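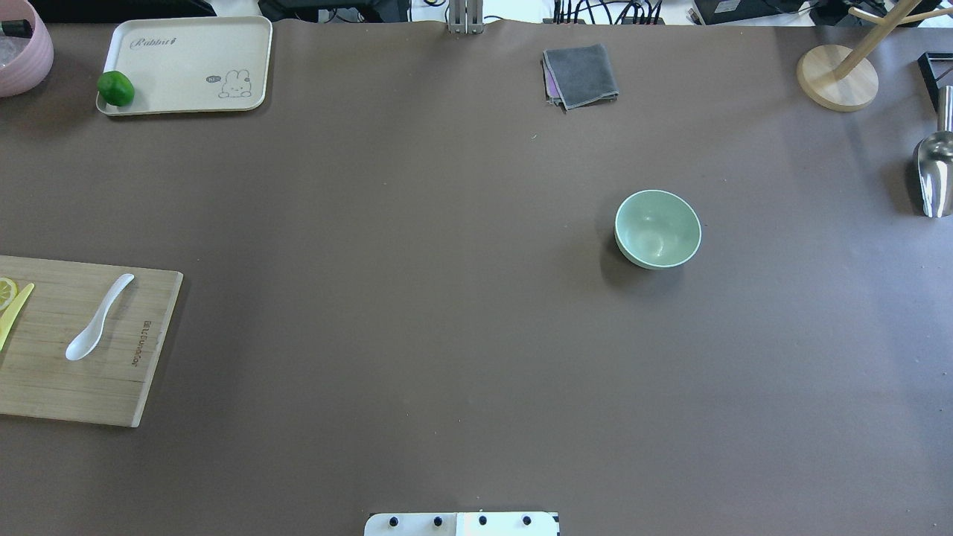
Head camera, mint bowl a little right of center.

Sunday. Got in before lunch and had the bench mostly to myself. Lwazi wants a decision on the two grippers this week, the Talita or the Votorach, so I finally started on a proper comparison instead of arguing about it in the hallway.

I kept to small stuff first: the lime, the scoop, the folded cloth, the bowl. The Talita was fine on the bowl rim but kept pinching two layers of the towel. The Votorach has the softer pads and did better there, though it closes slower and I got bored waiting for it. Score for the morning was 7 clean grasps for the Votorach and 6 for the Talita — too close to mean anything.

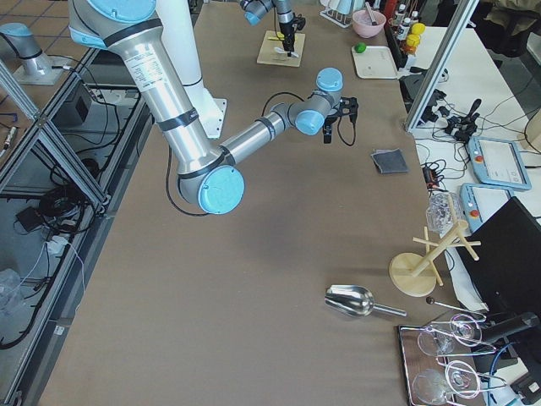
Both arms over the table, gripper open above the brown top.

The side camera is the one I trust for judging height. From the head view everything looks flat and I can't tell if the fingers are over the scoop handle or past it. Dineo thinks I should stop looking at it altogether and go by the force numbers. She may be right, but the Drakholm controller only logs those if you remember to turn it on, and I forgot twice.

Haven't touched the wine glasses yet. I'd like the speed limit lowered before I do.

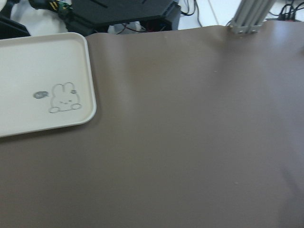
Wrist camera, later on

Exposure was a nuisance. I set it to 2000 and the rabbit tray washed out, so I went down in steps and settled on 1116, and wrote that on the tape on the monitor. The mat has a bit of a ripple at the far edge and I don't want the depth readings to suffer for it. Will try flattening it tomorrow.

Lwazi called to ask which one I liked. Told him the Votorach for cloth and that I want another day for the rest. Dineo has the spare pads at her desk. Need to ask her for them, and get the Mofokeng cable back too.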